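Anjana Miah learned to mend shoes in the back of her uncle's shop in Drenent, and she still has the hammer he gave her. She has run her own repair business, Fakir, for 20 years. It does heels, soles, zips, bag straps and a small amount of key cutting, which she says she would drop tomorrow if people stopped asking for it.

"My uncle wanted me to go into an office," she says. "I did, for one August. I was back at the bench before the schools opened."

She works with one other person, Chaminda Selvanayagam, who came to her as a trainee and now does most of the stitching. Between them they get through 30 pairs in a busy week. Winter boots come in from the end of September and do not stop until spring.

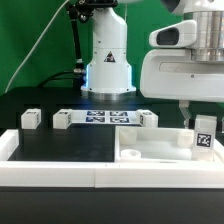

What do most people bring in?

"Heels, by a long way. People walk on the outside edge and wear it down at an angle. If they came in when the rubber was going, it would be a small job. They come in when they are down to the stack, and then I have to build it back up before I can put a new heel on."

She charges more for that and does not like doing so. A new pair of rubber heels is done the same day. Rebuilding takes two or three, depending on what glue has been used before.

Glue is a subject she returns to. Customers try to fix a loose sole at home with whatever is in the kitchen drawer, and the old glue has to be scraped off by hand before anything else will hold.

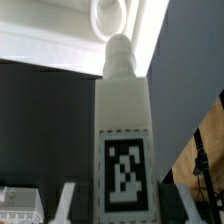
"I would sooner have it come in flapping," she says. "Put an elastic band round it and bring it to me. Chaminda spent most of a morning cleaning up one pair of brogues, and the stitching itself took him no time."

Selvanayagam agrees about the brogues. He prefers welted shoes, which can be resoled several times, and he keeps his own pair going that way. Trainers are harder. Some can be patched at the toe or relined at the heel, but many soles are moulded in one piece and there is little to work with.

The shop turned down a contract with Jiment, a chain of dry cleaners, which wanted repairs collected and returned through its counters. Miah says she needs to see how a person stands.

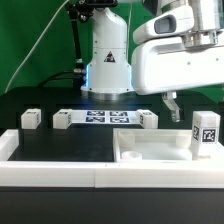
How can people make their shoes last longer?

"Don't wear the same pair two days running. Leather needs a day to dry out. Stuff them with newspaper if they are soaked, and keep them away from the radiator. And undo the laces before you take them off."

She sells polish and brushes by the till, and cedar shoe trees on the shelf behind it. Fakir is open until half past five and closes for lunch.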